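Zum Sortieren gehört bei mir das Bett, und zwar das ganze. Kerstin Boström, mit der ich mir früher in Neltau eine Wohnung geteilt habe, fand das furchtbar - ein Bett sei zum Schlafen da.

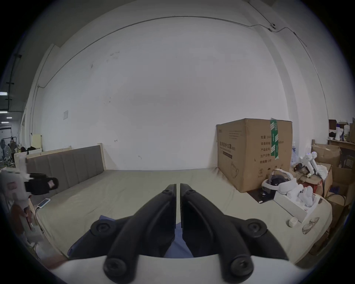
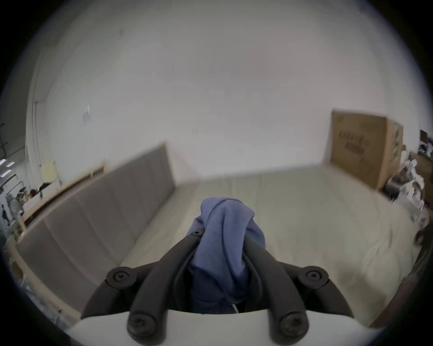

Wohnen & Ordnung

Ich bleibe trotzdem dabei. Auf einem glatten Laken sieht man endlich, was man alles besitzt, den großen Karton ebenso wie das Ladekabel, und ein zerknülltes blaues Stück Stoff verschwindet dort so schnell nicht. Und abends, das ist das Schöne daran, will man ja wieder hinein, also wird man auch fertig!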